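Tres semanas doblando trapos (y lo que me queda)

8 de octubre de 2019

Bueno, pues ya puedo decir que tengo agujetas en sitios que no sabía que podían doler. Los antebrazos, vale, eso me lo esperaba, pero ¿la base de los pulgares? Nattawut dice que se pasa a la segunda semana. Voy por la tercera y aquí sigo, abriendo los botes de tomate con los dientes (casi).

Para los que habéis llegado nuevos: desde septiembre estoy en Zetico recogiendo demostraciones para Trutmont, que es como llamamos al modelo que tiene que aprender a hacer tareas de mesa. Doblar, apilar, meter cosas en cajas, sacarlas otra vez. Yo hago la tarea con una pinza en cada mano, se graba todo, y de cada repetición sale un episodio. Luego el modelo se entrena con miles de ellos. Dicho así suena futurista, pero mi madre lo resume mejor: «o sea, que te pagan por recoger la mesa».

Al principio lo hacía fatal. Yo pensaba que lo importante era ser rápida, y el primer viernes entregué mi tanda toda orgullosa, 90 episodios de una sentada. Nattawut Luangrath, que es quien revisa lo que grabamos, me tiró más de la mitad. Iba a tirones, corregía el agarre en el aire, dejaba el trapo hecho un churro y lo daba por bueno... ¡y todo eso el modelo se lo aprende! Me puso dos episodios seguidos, uno suyo y otro mío, y el mío parecía una pelea con una gaviota.

Desde entonces voy más despacio. Me acerco, paro un pelín, cierro, levanto. Y procuro no hacerlo siempre igual, que es la parte rara: hay que variar dónde empieza el objeto, con qué mano entras, desde qué lado de la mesa trabajas, pero sin inventarte florituras. Cuando llevas un rato te sale solo la misma coreografía y tienes que obligarte a romperla. Yo me pongo normas tontas, tipo «las cinco siguientes empiezo con la izquierda», y voy tirando.

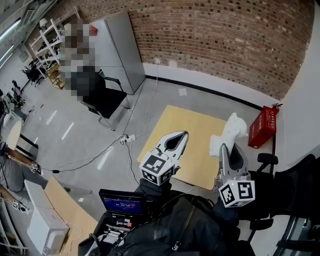

Otra cosa que me costó fue mirar. Sin las pinzas, una dobla un trapo mirando la tele, pero aquí, si giro la cabeza para hablar con alguien a mitad de tarea, el episodio va a la basura. Así que hablamos entre uno y otro, a trocitos. Hay conversaciones que empezamos el lunes y todavía no sabemos cómo acaban.

También he aprendido a querer a los marcadores, esos dibujitos en blanco y negro que parecen un crucigrama sin pistas. Si los tapas con la manga o giras demasiado la muñeca, se pierde el seguimiento y la trayectoria sale con saltos. Pregunta obligatoria antes de empezar: ¿me he subido bien las mangas? Respuesta habitual: no.

Los números, que sé que os gustan: llevo 1131 episodios aceptados, repartidos en 6 tareas. Los trapos van sobradísimos, apilar vasos va bien y lo de meter cables en una bolsa es un infierno del que prefiero no hablar. El objetivo era llegar a 200 por tarea como mínimo, y con los cables me falta todavía un buen trozo. Los de Borngate, que entrenan con nuestros datos, han pedido además que guardemos algunos fallos recuperados: se te cae el objeto, lo vuelves a coger y terminas. Me hizo ilusión, por fin alguien valora mi talento natural.

La semana que viene cambiamos a la tarea Matubbar (el nombre es del que la propuso, no preguntéis), que es cerrar una caja con solapas usando las dos manos a la vez. La probé ayer un rato y las solapas se me abrían por un lado mientras cerraba el otro. Nattawut la hace con una calma que da rabia. Le pedí el truco y me contestó que respirase.

Si alguno ha trabajado en algo parecido y conoce un estiramiento decente para los pulgares, por favor, los comentarios están abiertos. Lo de la pelota de goma ya lo he probado.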